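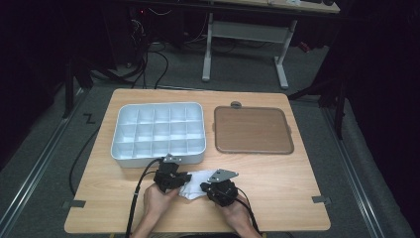 Dullcombe Opens Its Robotics Workshop to the Neighbors This September

CLASTSTEAD. Dullcombe, the small automation firm that has been teaching machines to handle soft and fiddly household things, is opening the doors of its Claststead workshop to the public this September, and everyone is warmly invited to come in, look around, ask questions and have a go.

The open house begins at 2 in the afternoon and runs until early evening. Admission is free, and so is the parking behind the building. Families are very welcome, as are teachers, retired engineers, people who have never given robots a moment's thought, and anybody who has walked past on the way to the bakery and wondered what goes on in there all day (we know there are a few of you, because you wave!).

Much of what goes on is handling cloth. A folded towel or a wrinkled napkin is a simple thing for a person and a very hard one for a machine, which does not know in advance where the corners will be or how the fabric will slump once it is lifted. At Dullcombe, people show the machines how it is done. A member of the team takes a gripper in each hand and works through an everyday job at a table, pinching, turning and smoothing, and the movements are recorded so that a robot can learn from them later.

Visitors will be able to watch this work up close at the main table, where the team will be handling cloths, trays and other small goods throughout the afternoon. Those who would like to try the hand-held grippers themselves can put their names down at the front desk when they arrive. Turns last 4 minutes each, with one of our staff alongside to help. It feels a bit like cooking in oven mitts for the first minute or so, and then most people settle in and don't want to give the grippers back.

"We have spent a long time in this building, and our neighbors have been very patient with the late lights and the delivery vans," said a spokesperson for Dullcombe. "It seemed only right to put the kettle on and show people what we do. We also think it's good for us. When you look at the same piece of cloth day in and day out, you forget how strange and how interesting it is, and a ten-year-old with a good question will remind you very quickly."

Also on the program is a first public showing of Courtois, the company's cloth-handling project, which is named after the street where the firm rented its first room. The Courtois team will give a short talk on how a recorded hand movement becomes something a robot can follow, with plenty of time afterward for questions. The talk room seats 44, so please come a little early if you have your heart set on a chair. We will repeat the talk later in the afternoon for anyone who misses out.

Sedex, our partner on Courtois, will have a table near the entrance and will be glad to speak with students about internships and with local businesses about sorting and packing work. Coffee, lemonade and cake will be served in the yard, weather permitting, and in the hallway if it isn't.

The first 500 visitors will receive a cotton dish towel printed with the Dullcombe name, and you are free to fold it any way you like.

The workshop is on one level, with step-free entry from the parking lot. Children should stay with an adult in the work area, and we ask everyone to step carefully around cables on the floor. Dogs may wait in the yard, where there will be water and shade.

School groups that would like a quieter visit in the morning before the doors open are asked to contact the Dullcombe front office ahead of time. Members of the press may use the same contact to arrange interviews or a seat at the first talk.

About Dullcombe

Dullcombe develops tools and training methods for robots that handle cloth, containers and other everyday objects. The company is based in Claststead.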